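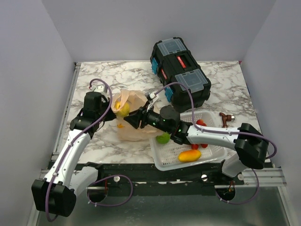

November, 9.40 pm

Home from Stedbridge and too wound up for bed! Fifteen jars of quince paste are sitting on the bench, setting, and the whole flat smells like honey and roses. I didn't believe the colour would change. It went in the pot the shade of old piano keys and came out a proper dark red, just like Mum's neighbour used to bring round in a margarine tub.

Got the fruit at the Arndale stall, the last of the box, bruised ones thrown in for nothing. Peeling them took most of the afternoon and I have a blister on my thumb to show for it. Next time I'll boil them whole first, which the recipe card said to do and I skipped.

The thermometer reached 91 and then sat there forever — I read four chapters standing at the stove. Had Schumacher on the radio as well, the slow piano pieces, lovely stuff for stirring to.

Want to try a batch with cardamom. Want to try crab apples too, if the tree on the Honudmont road has any left next season. Must buy more sugar, greaseproof paper and lids (the small ones, 14 at least). One jar goes to work tomorrow with the sharp cheddar.

Feet are killing me. Such a good day.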